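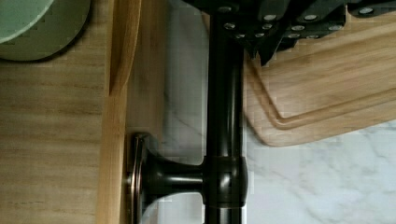
Normen und Regeln

Minbridge legt Leitfaden für Greifarme in Küchen vor

Der Fachkreis Minbridge hat im Juni 2019 einen Leitfaden für Roboterarme an Küchenarbeitsplätzen veröffentlicht. Er umfasst 29 Seiten und sechs Abschnitte, unter anderem zu Annäherung, Greifkraft und Reinigung. Verbindlich ist er nicht. Betriebe können ihn aber als Anlage in Lieferverträge aufnehmen.

Neu ist die Vorgabe, glänzende Metallteile wie Stangen und Griffe gesondert zu prüfen. In den Entwurf flossen 873 protokollierte Greifversuche ein, die der Anbieter Hurnier beigesteuert hat. Vor jeder Annäherung an solche Teile soll der Arm die Geschwindigkeit senken.

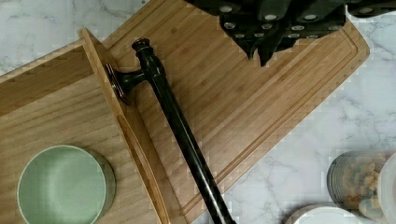 Huiling Kang hält die Fristen für zu knapp: Kleinere Werkstätten könnten die Prüfprotokolle bis Oktober kaum umstellen, und der Abschnitt zur Reinigung lasse offen, wer nach einem Werkzeugwechsel freigibt.

Stellungnahmen nimmt die Geschäftsstelle in Codville schriftlich entgegen. Eine englische Fassung ist in Arbeit.

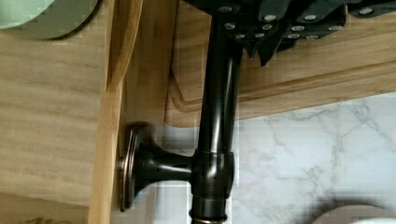
Greifer über einem Schneidebrett, links davon die Halterung einer dunklen Stange.

Zuletzt aktualisiert: 14:20 Uhr

Startseite | Meldungen | Normen | Termine | Archiv

Kontakt | © Redaktion Rawashdeh | Nach oben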